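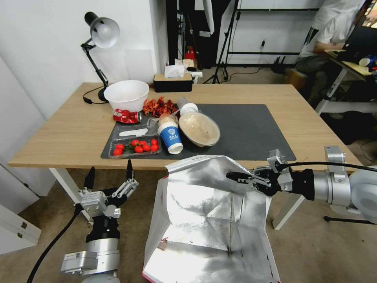
Slide 1: The table, and why I still flinch at it

Hi everyone, thanks for coming back from the break. I'm going to talk about a fault we had on our two-arm table setup, how long it took me to find, and what I got wrong along the way (quite a lot).

Leave this one up for a minute. Let people look at the mat. Cherry tomatoes in a clear tray, a spoon, cups, dried chili peppers in a pile, a crushed red can on its side. Say that the job is ordinary tidying and packing, and that the open silver bag between the two arms is the thing to keep an eye on, since most of my story is about a bag like that one.

Slide 2: What happened

So we were running the long session at Deltstead, the one we internally call Kikcombe. The right arm was supposed to reach over, grip the rim of the bag and hold it steady while the left arm dropped things in. It closed on the rim fine. Then the left arm came in, and the right arm just — let go. Fingers wide open, no error, no beep, nothing in the status window. The bag went over and took a full cup with it.

Pause here, people usually laugh. Then tell them it was a cup of cold tea and it went straight down the back of the mat toward the power strip. I hit the stop button with my elbow. Nothing got hurt, but I was wiping that table for a good long while.

Slide 3: What I blamed first

The foil! I was so sure. Shiny, crinkly, reflective, depth cameras hate that stuff. I spent most of a week on it. I dulled a bag with chalk spray, I changed the lights, I wrote a very confident message to the whole group. We ran 80 grasps on the dulled bags and got 7 drops. Then Tsutomu Noguchi asked me how many we'd get on a plain cardboard box, and I had to go away and run it. Same number, give or take one. So much for my message.

Slide 4: What it was

The cable. On our right arm the gripper cable makes an arch over the wrist, and when the arm stretched out flat and the wrist rolled past a certain point, the connector got tugged sideways. The gripper lost its signal for 20 milliseconds or so, restarted, and the first thing it did on restart was open. That was the factory setting and I'd never changed it.

Point at the arch on slide 1 if there's time to flip back. Don't get lost in connector types, I did that at the practice run and Tsutomu looked at his watch.

Slide 5: The part that bothers me

A loose cable is a loose cable, you fix it and move on. What bothers me is that the software saw the gripper come back and carried on as if all was well. I went through the old logs afterward and found 344 of these little restarts. Most happened with empty fingers, so we never noticed!

Slide 6: What we changed

Clip on the cable with a bit more slack in the loop. Gripper now holds its last position on restart. Any dropout stops both arms, including the one that's doing fine. And drinks with liquid in them stay off the power strip side — yes, that's a real rule now, it's taped to the wall.

I'd like to say the drops went to zero. We've had one since the fix, and I haven't worked out why yet. If anybody from the Shimada side has seen a gripper open on its own with a good cable, please grab me at lunch.

Slide 7: Questions

If they ask about the foil again, be nice. Log reader script is on the shared drive under Simov, in the folder named "restarts."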